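Bilgin Fund - Detective Fiction Periodicals Project
Progress report, second period
Submitted December 14, 2023
Prepared by Yavuz Altıntaş, Wolevia Library

1. Work completed

The project catalogs short detective stories printed in regional magazines between the wars and never collected in book form. The database now holds 2858 story records. Of these, 515 were added in this period, all from the Podomwood deposit. Each record gives title, byline, magazine, issue, page range and the name of the detective where one appears.

Pen names remain the slowest part of the work. A byline is linked to an author only when a payment ledger, a letter or a later reprint supports the link. Style alone is not accepted as evidence. Bylines with no such support are entered as printed and flagged for review.

2. Changes to method

Since September, serials have been entered as one parent record with a child record for each installment. The earlier practice of one record per installment made long serials look like groups of unrelated stories. Older entries are being converted as they come up for checking - no separate pass is planned.

The subject list was also revised. "Locked room" and "impossible crime" are now a single term, with a note field for the type of solution. The note field is hidden in the public view so that endings are not given away.

3. Problems

The Tristgate run is missing 4 issues, one of which contains the last part of a serial. Requests have gone to two other libraries, and one reply is still due.

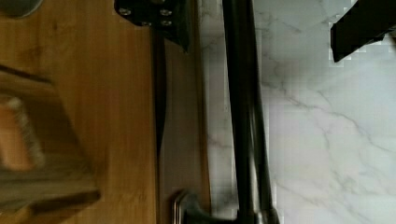
Text recognition is poor on the cheaper paper stocks, mainly in the inner columns. Those pages are being keyed by hand, at a higher cost per page than the original budget allowed. The difference has been met from the travel line, which was underspent.

4. Next period

Conversion of the serial records will continue. Permission letters for the planned anthology will go out to known estates, with 90 days allowed for a response. Stories with no traced rights holder will be listed separately - we ask the fund to confirm whether they may be included in the draft contents.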